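Is a clay-colored deck coating worth it over plain concrete?

Kerkadeck_newbie
Posted 26 August 2024

My patio is bare concrete and it looks like a parking lot. The guy in Ridgeway quoted me $1495 to roll on two coats of Kerkadeck in one of the reddish shades, and I can get the Grellodik stuff for $716 and do it myself. Has anyone lived with either one for a while? Mostly worried about it peeling, and my wife is worried about it looking like a tennis court.

Necati Sarıgül

I did mine with Grellodik in June, so only one summer in. No peeling yet -- but I spent a whole weekend washing and etching the slab first, and my knees are still mad at me! Don't skip that part. Get the matte, the gloss is slick when it rains. And paint a test patch by the back door and look at it in the evening too, the reds go a lot browser than the chip... browner, sorry.

irneck_dad

just pay the guy

patio_pam

Does the $1495 include fixing cracks? Mine didn't, and that was another $40 in filler plus me grumbling. I like the reddish brown though -- hides dirt great.

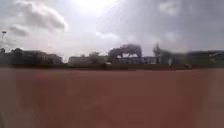 Reddish brown, matte, a little blotchy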